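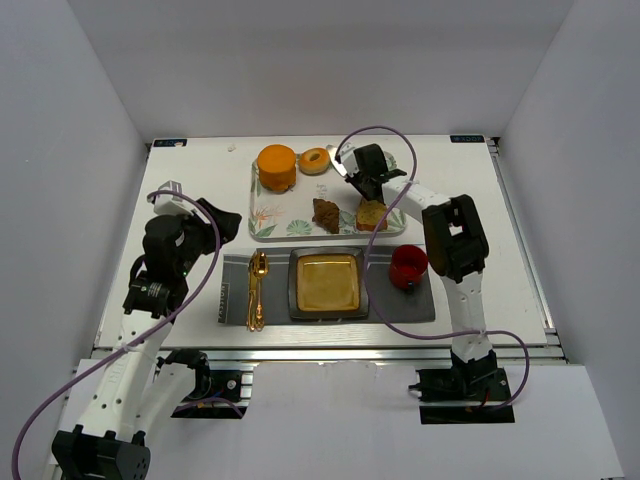 Tea table, Urnthorpe – March pictures

Welcome to our small gallery. We set the table in many ways and keep the ones we like. My favourite colour is always the orange!

The tray with tropical flowers and green leaves holds the baking: a tall round cake, a glazed doughnut, a croissant and one golden slice at the right.

For each guest we lay a dark grey placemat. The gold spoon and fork go on the left, the square plate in the centre, and the red cup on the right.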